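Grip loss fault 391 on tub transfer, Cilten cell 2

fimmont_ops
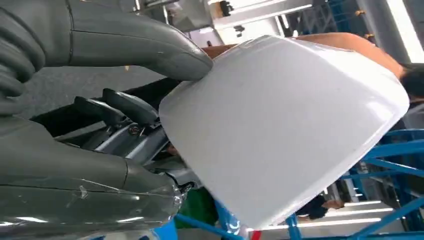 Wrist camera, upper finger on the rim of the tub.
Fault 391 (grip loss) has come up 3 times since the May firmware update. Force limit unchanged. Tubs are the plain white ones from Ukow. Anyone else getting this?

railhead
Look at the lower finger. There is clear film near the tip. Film on rubber will slip well below your limit.

fimmont_ops
Noted. The fault also logged with clean fingers, so film can't be all of it.

tq_saha
I'd blame the update. Ours went back a version and stopped faulting.

railhead
Disagree. Rolling back hides the alarm. Check the slip threshold first; ours had reset to 170.

m_dolly
Separate point: there's an arm just behind the rim. What is the guarding set to in that mode?

fimmont_ops
Reduced speed, enable switch held. Threshold does read 170. Will restore the old value, clean both fingers and report back.

m_dolly
Reduced speed doesn't cover a dropped tub. I'd keep hands out until it's cleared.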